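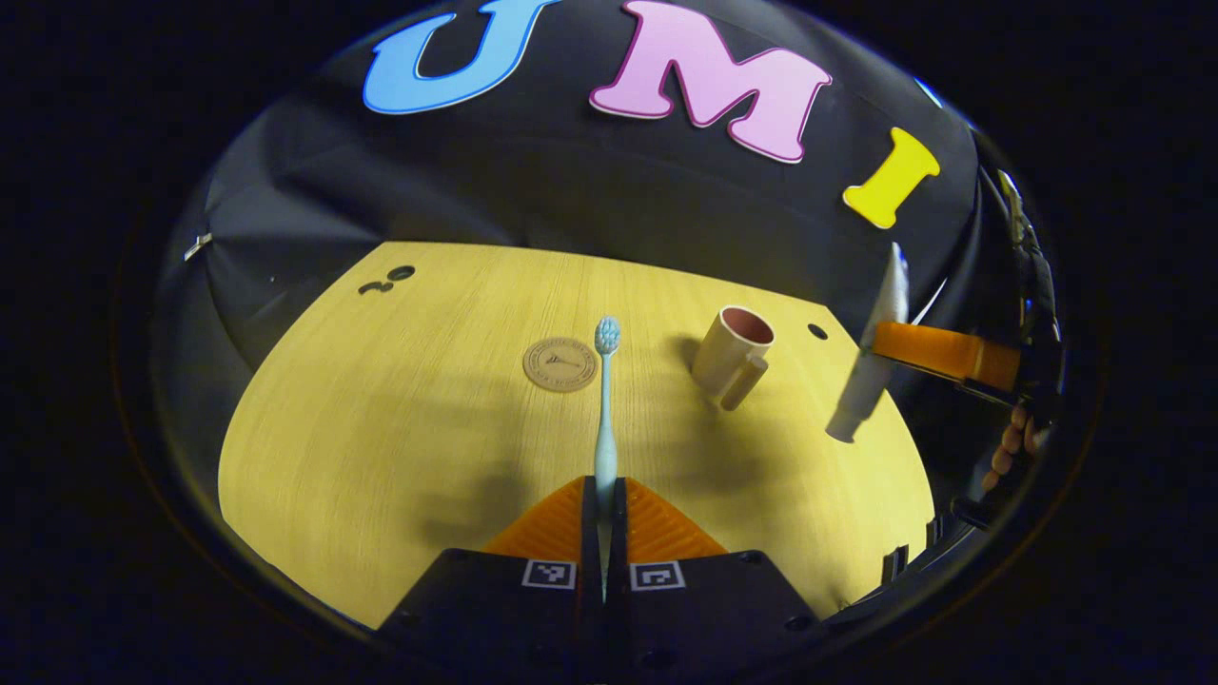
Hovport Community College has opened a shared household skills room on the ground floor of its Flalilia building, giving students in its home care certificate program a dedicated place to practice everyday tasks with ordinary household items.

The room, which opened to students in May 2023, is arranged as a series of small tabletop stations. Each is supplied with familiar items such as mugs, coasters, toothbrushes, combs and hand towels, and students work through short exercises in setting out, handing over and putting away what a person may need at the start or end of the day.

Edgardo Pascual, who coordinates the certificate program, said the college had wanted for several years to move this part of the course out of general classrooms.

"Students were learning personal care routines at desks meant for taking notes," Mr. Pascual said. "They now have tables at the right height, with the items kept on the premises, and they can repeat a routine until they are comfortable with it."

The college spent $3,008 on furnishings and supplies for the room. The cost was met from the program's equipment budget, with a further gift of tableware from Šimko, a housewares shop in the town. Two of the tables were moved from a former reading room and refinished by the college's own maintenance staff.

Exercises at the stations follow the order of a normal morning or evening. A student may be asked to lay out a toothbrush and a mug within easy reach of a seated person, to pass a toothbrush with the handle toward the person receiving it, or to place a warm drink on a coaster with the mug's handle turned to the stronger hand. Instructors then review the arrangement with the student before the table is cleared for the next exercise.

Particular attention is given to hygiene. Toothbrushes used for practice are kept for demonstration only and are stored separately from the drinking mugs. Each station is wiped down between groups, and students record the cleaning on a sheet kept by the door – a habit the program expects them to carry into their work placements.

The room will also be available to family caregivers. Gesturik, a local caregivers' association, will hold evening sessions there during the fall term, covering oral care, meal setup and the arrangement of bedside tables. The sessions are free of charge, but places are limited and must be reserved through the college's continuing education office.

The certificate program admits up to 100 students each year. Applications for the next intake are open, and applicants who wish to see the room before enrolling may arrange a visit during office hours. Visitors should report to the main reception desk and allow extra time for parking – the lot beside the Flalilia building is reserved for staff until late afternoon.

Contact the College Communications Office | © Hovport Community College. All rights reserved. | Back to top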